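Workshop notebook — September 22, 2023

Drum machine sync, Ellery set

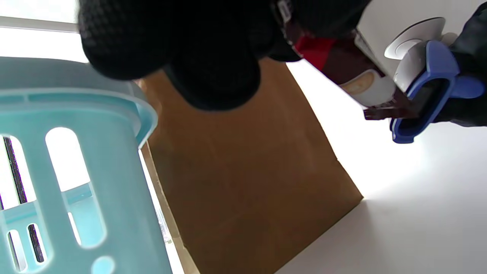 Aqua laundry basket by the window, black glove above the cardboard.

Right, big day! The Boteck finally holds tempo with the old sequencer and I'm grinning like a fool. Been fighting this since August, so writing it all down before I forget which cable went where.

Symptom as before: locks fine for the first few bars, then the hats creep ahead of the bass line and by the breakdown the whole thing sounds like two people falling downstairs. Swapped leads, no change. Swapped the power supply, no change. Then I put the clock divider on 8 and ran it through the Lastitix box first, so the Boteck is second in the chain (it was always last before — my fault, I drew it that way on the wall). Left it running through a whole pot of tea. Solid. Emrys Rowlands came in and danced, which I'm counting as a measurement.

New chain, for whoever sets up at Besthorpe:

Sequencer out to Lastitix in
Lastitix out 3 to Boteck clock
Boteck thru to the little bass synth
Leave out 1 alone, it's noisy

Tempo for the opener is still up for debate. Emrys wants it slow and dubby, I want to come straight in with the acid line while people are still finding their drinks. We tried both. His way the filter sweep lasts forever and it's gorgeous, I'll admit that. Mine gets to the good bit sooner. Might do his intro and my everything else.

Sample memory: the Ellery field recordings are in now, trimmed and tuned. The rain on the bus shelter makes a fantastic shaker once you chop the front off and push it through the cheap reverb. The church bell sits a bit flat against the pads, so I've pitched it up 19 cents and it suddenly sounds like a proper hook. Love it!! Saved as pattern 2094, backup on the blue card.

Still crackling: left channel on the small mixer, only when the fader's near the top. Cleaned it, got better for about ten minutes, came back. Emrys has a spare and will dig it out.

Next: full run with the lights off, no stopping, recorder on. Also try the bell in the breakdown with no drums under it at all — got a good feeling about that one.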